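Moving 18 mailboxes off the old server, keep it or bin it?

We're a small office in Clelholm and the mail still runs on a box under the stairs. I've been told to move everyone to hosted mail by the end of June. Lindqvist quoted 800 for the lot, migration included.
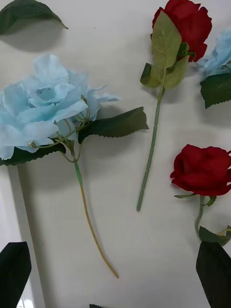 pitik_ops
Forum moderator
Check what the quote covers. Shared calendars are often charged as extra. Ask about the archive folders too, we had one user with over 9 years of mail in theirs.

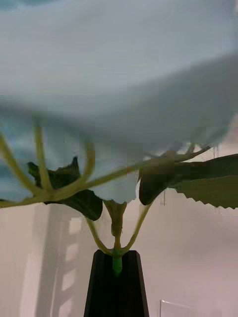

Artificial plant stem and leaves

Original poster again. Calendars are in, archives aren't. They suggest switching on Friday evening and leaving the old server running for 2 weeks.

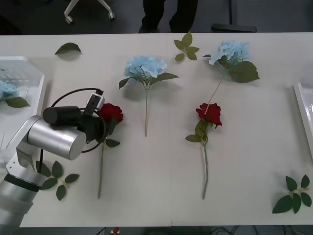 Briverum: Two weeks is too short. Some senders hang on to old DNS records, and you'll find a scanner or a till still pointing at the old address a month later. I'd leave it on all summer.

I don't agree. If you lower the TTL the day before, the mail follows within hours. A server left on all summer is a server that doesn't get patched.
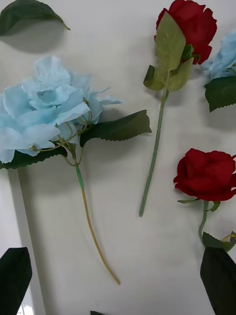 Scanners are a fair point, but you can list those beforehand. Search the server logs for anything logging in that isn't a person and change those first.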